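Plorkow Kitchen Supply
Home Shop News Recipes Visit Us Cart
News > Press releases

FOR IMMEDIATE RELEASE
August
By the owner, Plorkow Kitchen Supply

Plorkow opens a Toast Room, and yes, you can come in and make toast

I have been selling small kitchen stuff for years now, and the thing people ask me about more than anything else is toasters. You'd think it would be the stand mixers or the fancy knives, but no, it's toasters! People stand in the aisle and push the levers down on the display models and let them pop back up, and then they look at me and ask how the toast comes out. And all I could ever say was "pretty good, I think," because the display models weren't plugged in.

So I'm very happy to announce that starting this Friday, our store in Tirkov will have a Toast Room. It's the old stock room behind the register. We cleared out the shelves, painted the walls and put in a long white counter with outlets all the way down it. There are 7 toasters on that counter, every one of them plugged in and ready to go, and you can bring your own bread and try them all before you spend a cent.

Please do bring your own bread if you're picky about it! We'll have plain white and plain wheat on hand every day, but I've learned that people who care about toast mostly care about their own particular loaf. A thick-cut sourdough is a completely different animal from a slice of sandwich bread, and plenty of toasters that do a lovely job on one will squeeze the other until you have to dig it out with a wooden spoon (unplug it first, please, and let it cool down). Bagels are welcome. So are English muffins and frozen waffles. The only thing I have to say no to is anything with icing or cheese on it – I'm the one who cleans the crumb trays.

How did we pick what goes on the counter? Mostly by eating a lot of toast. My kitchen at home was a mess of cords all spring. I made 200 slices before I stopped writing down the results, and I went through so much butter that the girl at the grocery store started asking what I was baking. I kept my notes in a school notebook, and it's going to sit on the counter in the Toast Room so you can flip through it. Some of it is hard to read and there's jam on a couple of the pages.
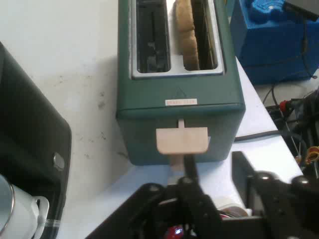
I care a lot about the lever. Nobody puts it on the box, but you touch it every single morning, half awake, and a bad one will drive you nuts. I like a wide tab that I can find without looking, and I like it to go down smoothly and stay down the first time. A few of the ones I tried at home needed two or three pushes before they caught, and those went straight back. I don't care how pretty they were.

The second thing I look at is the slots. Two slots is plenty for most of the people who shop with us. A lot of folks buy the four-slot kind because it seems like a better deal, and then it eats up half the counter and two of the slots never get used. If you've got a houseful of kids, sure, get the big one, and we have two of those on the counter for you to try. But if it's just you and a cup of coffee, come try the small ones first. And make just one slice while you're here, too, if one slice is what you eat! Some toasters brown a single slice a little differently than a pair, and it's a good thing to find out ahead of time.

Then there's color. I used to stock black, white and shiny, and that was that. This year we're carrying greens, a butter yellow, a dusty pink and a dark blue I'm pretty crazy about. I painted my own kitchen cabinets two winters ago and I know how hard it is to find a small appliance that doesn't fight with your walls. You can bring a paint chip or a piece of tile and hold it up next to anything we've got. We have a good bright window on that side of the building and the morning light is the best for it.

I should say something about the bread plates and the butter dishes, because I didn't do this by myself. The plates in the Toast Room come from Agbeko, a small pottery just outside town, and they made them a little wider than a regular side plate so a big slice of sourdough fits flat. They'll be for sale at the register, along with the butter dishes and a very nice egg cup that has nothing to do with toast but I couldn't leave it behind. The jam is from Kedadcombe, the farm stand people, and there will be 5 flavors open for tasting. The rhubarb is my favorite. The plum goes fast.

A few practical things, so you know what you're walking into:

The Toast Room is free. You don't need to sign up, and you don't need to buy anything. Mornings are going to be the busy time, I'm guessing, so if you want the counter more or less to yourself, come after lunch. We'll keep the toasters going until half an hour before closing, and then everything gets unplugged and wiped down.

Kids are welcome with a grown-up beside them. The tops get hot, and the metal ones stay hot for a good while after the bread pops up. We have wooden tongs at every station and I'd like everybody to use them, grown-ups too. Please don't go in after a stuck slice with a knife or a fork. Holler and one of us will come over.

If you need gluten-free, tell us when you come in. We've set aside one toaster that never gets regular bread in it. It lives on its own little table by the window with its own plates and its own tongs, and it has its own crumb brush.

If you find one you like, you can take a new one home in the box that same day. Everything on the counter is something we stock. And if you get it home and it just doesn't do right by your bread, bring it back with the receipt and we'll swap it for another one off the shelf. I'd much sooner do that than have you grumbling at your breakfast every day.

We're also taking old toasters. If yours is on its last legs, shake the crumbs out (over the sink, not over my floor!) and drop it in the bin by the front door, working or not. The ones that still run get cleaned and passed along to people setting up a first apartment, and the rest go to electronics recycling. It doesn't have to be one you bought from us.

Opening day will be a little bit of a party. Doors open at eight in the morning. Agbeko is bringing a table of seconds, meaning plates with a drip or a wobble in them, at a nice low price, and Kedadcombe will have full-size jars out on the porch until they run out. I'll be at the counter the whole time with my sleeves rolled up, and I'd love to hear what you eat on your toast. I'm putting a big sheet of paper on the wall for people to write it down. Mine is butter, a little salt and sliced radish, which my family thinks is awful.

If you write for a paper or a food page and you'd like to come see the room before it opens, call the store and ask for me. I can let you in any morning this week before we unlock the front door, and there will be coffee. I'm happy to talk about toasters for as long as you can stand it.

Plorkow Kitchen Supply is an independent store in Tirkov selling small appliances, pans, baking things and table goods. Parking is behind the building, and the back entrance has a ramp.

Contact: Press desk, Plorkow Kitchen Supply, 891 Mill Street, Tirkov | © Plorkow Kitchen Supply. All rights reserved. | Back to top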